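문의 번호 없음 / 분류: 경기 기록 · 스코어보드 연동
상태: 부분 해결, 관찰 중
대상: Kendel 기록 프로그램, Allevard 경기장 표시 콘솔
접수: 9/1/22

1. 증상

아이스하키 아마추어 리그 경기 중 Kendel 기록 프로그램에 입력한 페널티 시간이 경기장 전광판과 맞지 않습니다. 마이너 페널티 두 개가 같은 팀에 겹쳐 있을 때만 생깁니다. 먼저 들어간 선수의 시간이 끝나면 전광판에서는 두 번째 선수의 남은 시간이 2:00으로 다시 시작합니다. 기록 프로그램 화면에는 원래 남은 시간이 그대로 표시됩니다.

페널티가 하나뿐일 때는 두 화면이 일치합니다. 메이저 페널티만 있을 때도 문제가 없었습니다. 득점, 유효 슈팅, 피리어드 시계는 모두 정상입니다.

7월에 하계 리그를 치를 때는 같은 장비로 이런 일이 없었습니다. 그 뒤 바뀐 것은 Kendel 업데이트와 기록석 노트북 교체입니다. 전광판과 콘솔은 그대로입니다.

2. 영향

Clarholm 링크에서 열린 홈경기에서 처음 확인했습니다. 3피리어드에 원정팀 선수가 페널티 박스에서 나와야 할 시점에 전광판에는 시간이 남아 있었고, 문을 여는 담당자가 전광판을 보고 기다렸습니다. 주심이 경기를 멈추고 기록지를 확인한 뒤 선수를 내보냈습니다. 그 사이 실점은 없었지만 원정팀에서 정식으로 항의했습니다.

다음 홈경기 전까지 원인을 찾거나, 최소한 경기 중에 쓸 수 있는 우회 방법을 정해야 합니다.

3. 환경

기록석 노트북: 교체한 새 제품, 전원 연결 상태로 사용
기록 프로그램: Kendel 최신 버전, 자동 업데이트 켜짐
콘솔: Allevard, 기록석 책상 아래 고정
연결: 직렬 케이블과 USB 변환 젠더
전송 간격: 400ms (설정 화면 기본값)
경기 규정 파일: Wubshet 리그에서 배포한 파일을 불러와 사용
피리어드 길이: 20분, 러닝타임 아님

4. 확인한 내용

4-1. 케이블과 젠더
케이블을 예비품으로 바꾸고 같은 상황을 만들었습니다. 증상이 똑같이 나타났습니다. 젠더도 이전 노트북에서 쓰던 것으로 바꿨지만 차이가 없었습니다. 연결이 끊겼다는 기록은 로그에 없습니다.

4-2. 전송 간격
400ms를 최솟값인 40ms로 낮췄습니다. 전광판의 시계 숫자는 더 부드럽게 바뀌었지만 페널티 증상은 그대로였습니다. 간격을 낮춘 상태에서 부저 신호가 한 번 늦게 울려서 기본값으로 되돌렸습니다.

4-3. 콘솔 단독 동작
노트북을 분리하고 콘솔 키패드로 페널티 두 개를 직접 입력했습니다. 첫 번째 페널티가 끝난 뒤에도 두 번째 시간은 정상으로 이어졌습니다. 콘솔과 전광판 자체의 고장은 아닌 것으로 판단합니다.

4-4. 이전 노트북
보관 중이던 이전 노트북에는 7월에 쓰던 Kendel 버전이 남아 있습니다. 네트워크를 끊고 실행해서 시험했더니 정상이었습니다. 그 상태에서 Wubshet 규정 파일만 새 것으로 바꾸자 증상이 나왔습니다. 예전 규정 파일로 되돌리면 다시 정상입니다.

4-5. 새 노트북에 예전 규정 파일 적용
새 노트북의 최신 Kendel에 예전 규정 파일을 불러왔습니다. 페널티 시간은 맞았습니다. 대신 선수 명단 화면에서 골리 교체 항목이 빈칸으로 나옵니다. 최신 버전에서 추가된 항목이라 예전 파일에 값이 없는 것으로 보입니다.

5. 규정 파일 비교

두 파일을 텍스트 편집기로 열어 비교했습니다. 페널티 구역에서 다른 줄은 다음과 같습니다.

예전 파일
penalty_slot_shift = keep
penalty_queue_max = 8

새 파일
penalty_slot_shift = reload
penalty_queue_max = 8

첫 번째 페널티가 끝나면 두 번째 페널티가 전광판의 윗줄로 올라갑니다. 이때 reload로 설정되어 있으면 남은 시간을 넘기지 않고 페널티 종류에 지정된 시간을 새로 보내는 것 같습니다. 로그에서도 윗줄로 올라가는 순간 2:00 값이 전송된 것을 확인했습니다.

기록 프로그램 화면은 내부 시간을 쓰기 때문에 영향을 받지 않습니다. 기록원이 경기 중에 이상을 알아차리지 못한 이유도 이것입니다. 기록석에서는 전광판이 비스듬하게 보여서 페널티 칸의 작은 숫자를 읽기 어렵습니다.

6. 조치

새 규정 파일의 사본을 만들고 penalty_slot_shift 값을 keep으로 바꿨습니다. 원본은 다른 폴더에 보관했습니다. Kendel을 완전히 종료한 뒤 다시 실행하고 사본을 불러왔습니다. 프로그램을 켜 둔 채로 파일만 다시 불러오면 이전 값이 남아 있으니 반드시 종료해야 합니다.

적용 후 시험 결과

마이너 두 개, 시작 시간 다름: 정상
마이너 두 개, 같은 시간에 시작: 정상
마이너와 메이저 각 하나: 정상
마이너 세 개, 세 번째는 대기: 정상
더블 마이너 후 실점: 첫 2분만 삭제되지 않음, 아래 7번 참조
양 팀 동시 마이너: 정상

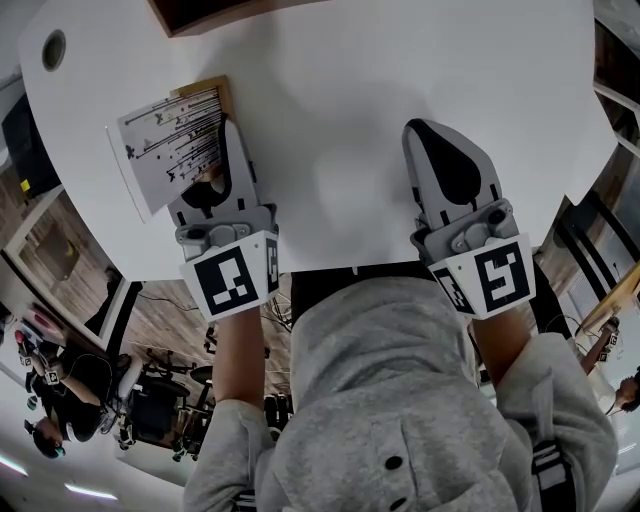 골리 교체 항목도 정상으로 표시됩니다. 예전 파일을 그대로 쓸 때 나오던 빈칸 문제는 사본에서는 없습니다.

7. 남은 문제

더블 마이너 중 앞의 2분이 진행되는 동안 상대 팀이 득점하면, 앞의 2분은 없어지고 뒤의 2분이 바로 시작되어야 합니다. 지금은 득점을 입력해도 전광판의 시간이 그대로 흐릅니다. 기록 프로그램에서 해당 페널티를 선택하고 '앞부분 종료'를 눌러야 반영됩니다.

예전 파일에서도 같은 동작인지 확인했는데 마찬가지였습니다. 이번 증상과는 별개이고 전부터 있던 문제로 보입니다. 하계 리그에서는 더블 마이너가 나온 경기가 없어서 발견되지 않은 것 같습니다.

8. 경기 중 임시 운영 방법

수정이 확정될 때까지 홈경기는 다음과 같이 운영합니다.

경기 전 점검 때 페널티 두 개를 시험 입력하고 첫 번째가 끝날 때까지 전광판을 확인합니다. 시험 데이터는 워밍업 시계를 켜기 전에 지웁니다.
페널티 박스 담당자는 문을 열기 전에 기록석과 무전으로 시간을 맞춥니다.
시간이 다르면 종이 기록지를 기준으로 합니다.
더블 마이너 중 실점이 나오면 기록원이 '앞부분 종료'를 누르고, 주심에게 남은 시간을 알린 뒤 경기를 재개합니다.
Kendel 자동 업데이트는 끕니다. 업데이트는 경기가 없는 날에만 합니다.

9. 문의 사항

가. Wubshet 리그 담당 부서에: 새 파일에서 reload로 바꾼 것이 의도한 변경인지 확인 바랍니다. 다른 링크에서도 같은 파일을 쓴다면 알려야 합니다.
나. Kendel 고객지원에: reload일 때 남은 시간이 아니라 지정 시간이 전송되는 것이 정상 동작인지 알려 주십시오. 로그와 두 규정 파일을 첨부했습니다.
다. 수정한 사본으로 공식 경기를 기록해도 되는지, 리그 제출용 파일에 오류가 생기지 않는지도 확인이 필요합니다.

10. 추가 기록

Kendel 고객지원 답변: 파일을 받았고 동일 증상을 재현했다고 합니다. 다음 버전에서 reload 동작을 수정할 예정이며 그때까지 keep 사용을 권한다는 내용입니다. 더블 마이너 건은 별도 문의로 나누어 달라고 해서 새로 등록했습니다.

리그 답변: 제출용 파일은 전광판 설정값을 읽지 않으므로 사본을 써도 된다고 합니다. reload 변경 경위는 아직 답이 없습니다.

다음 홈경기 후 로그를 다시 첨부하겠습니다. 그때까지 이 문의는 열어 둡니다.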